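Starlings in the roof, when will they be gone?

Brodie Kerslake
Posted in Garden and Wild Birds, Drillgate

Hi all, hoping someone knows. We've got starlings in behind the board under the gutter, back of the house, end nearest the neighbours. There's a gap where the board has rotted and they've been going in and out since start of April. Carrying grass at first, now it's beaks full of what looks like leatherjackets off the lawn. So I'm guessing there's young in there. The racket starts at 5am and it is right above our bed.

Three things really. How long till they leave. Will they do it all again straight after. And can I get the board fixed in between, the roofer (Doolan, does half our street) can come in 2 weeks or else it's end of summer. I don't want to hurt them, I like them, I just want to sleep. Wife says leave them be. Her side of the bed is further from it.

Also is it normal for them to do other noises?? One sits on the aerial and does a car alarm, a curlew, and I swear it does next door's gate.

Trudy Lowther

Don't touch it while they're in there. It's against the law to block or damage a nest that's in use, doesn't matter that it's your roof. Put the roofer off.

On timing – eggs take 12 days or so to hatch and then it's three weeks or thereabouts before the young ones go. If you're hearing them squeal every time a parent comes in, and it's loud, they are past the tiny stage. You could be nearer the end than you think.

And yes to the noises. Starlings copy everything. Ours did a phone for years, long after we'd got rid of that phone.

Senan Cullinane

just bang on the celling, they soon shut up

(joking mostly. they shut up for a minute then start again worse. earplugs mate)

had them at my mums in Tramisari Road, never did any damage apart from the smell when it got hot

Anahera Wihongi

Agree with Trudy on the law bit, so won't repeat. Few things to add, sorry, typing this on my break.

Second broods – some pairs do, some don't. Depends on weather and food I think. A dry spring and the ground goes hard, they can't get at the grubs, and often they don't bother again. So don't book Doolan for the day after it goes quiet. Watch the hole. If nothing goes in for a good week, morning and evening, then get someone up to look before anything is nailed over. If there's new grass going in, or eggs, you wait again. September is the safe bet, by then it's all finished.

How to tell they're about to go: the young come up to the hole and stick their heads out to be fed. Brown, dull looking, big yellow gape. Once you see that it's only a matter of days. They tend to go close together, and then you get them all over the lawn chasing the parents and screaming. Keep the cat in if you have one. First couple of days out they are hopeless fliers.

If one comes down on the grass, fully feathered, hopping about – leave it. Parents are near. Only if it's bald or bleeding is it worth ringing a rescue. If it's on the road just move it under the nearest hedge. Touching it doesn't put the parents off, that's an old story.

When the board is done, put a box up close to the old gap or they will only find somebody else's gutter. Needs a bigger hole than a tit box, 45mm, and a deep box with it. Mine is up under the eaves out of the full sun. Took them a year to use it, house sparrows had a look and gave up. They like company too so two boxes is better than one if you've the wall for it. There's a thread on here with plans, post 1292, the drawing is wonky but the sizes are right.

Don't put mealworms out hoping to hurry things along. Doesn't work and you'll get every gull in Dundville.

Lachlan Tuhiwai

Bit of a different one from me. Ours got from the eaves into the loft itself, through a gap you could barely get your hand in, and one young one ended up in the back room by way of the hatch. So check inside as well, with a torch, just looking, don't go poking at the nest. If you've light coming in round the edges then they can get through. For a bird loose in the room: curtains shut on all but one window, that one wide open, lights off, door closed, and then go away and leave it. Ours took 40 minutes. The mess wipes up easy enough if you do it the same day, we've a wooden floor in there same as the bit in my photo and a damp cloth was plenty. Carpet I wouldn't like to say. Wear gloves and don't sweep it dry, you don't want to breathe that dust. Old nest can come out in the autum, bag it, there'll be mites. 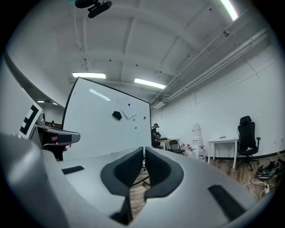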